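Subject: Re: Desktop units for refurbishment, Brirside store
From: Kaisu Heiskanen
Date: 2024-03-01

Aarne Oksanen wrote:
> Please confirm whether the hard drives are to stay in the
> towers when they are sent to Skudell.

Dear colleagues,

All drives are to be removed and logged before transfer. Graphics cards and memory remain installed. Side panels should be kept with their own units.

1. Lay the tower on its side and take off the panel.
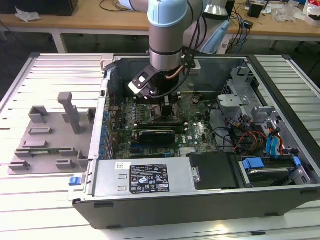
2. Remove the drive with its blue caddy and label both.

Kaisu Heiskanen
Equipment Services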